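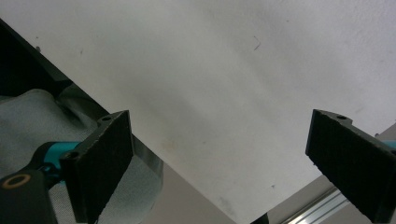
4. Setting up the ballot count station

Skaloseo Count runs on one laptop and one Elto tabletop scanner. Set up a separate station for each precinct. The steps below apply to local elections and referendums with up to 12 contests on the ballot.

4.1 Before you start

Have the precinct number, the ballot definition file and both station keys at hand. The file is supplied on a memory stick by the county office.

Note: Files made for the April release will not load in older versions. Check the version number under Help.

4.2 Loading the ballot definition

1. Connect the scanner and wait for the green light.
2. Open Skaloseo Count and choose New Station.
3. Type the precinct number, for example 206, and press Enter.
4. Insert the memory stick and select Load Definition.
5. Compare the contest names on the screen with the printed sample ballot. Go through every contest – including write-in lines.
6. Select Lock. Both key holders must enter their codes.

Caution: A locked definition cannot be edited. If a name is misspelled, cancel at step 6 and ask for a new file.

4.3 Running the test deck

1. Print the zero report. All totals must read 0.
2. Feed the test deck face up, blank ballots last.
3. Print the test report and compare it with the answer sheet.
4. Select Clear Test and print a second zero report.
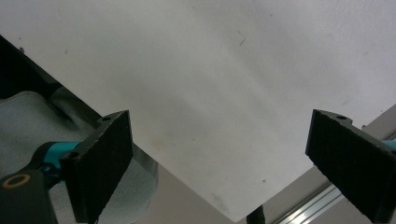 Sheet with small marks and a faint stain on its surface.

If the scanner stops with code 357, a ballot has been read as marked outside the target area. Remove it, place it in the review tray and press Resume. Do not feed it again.

Keep both zero reports with the station log – they are needed for section 5, Closing the Count.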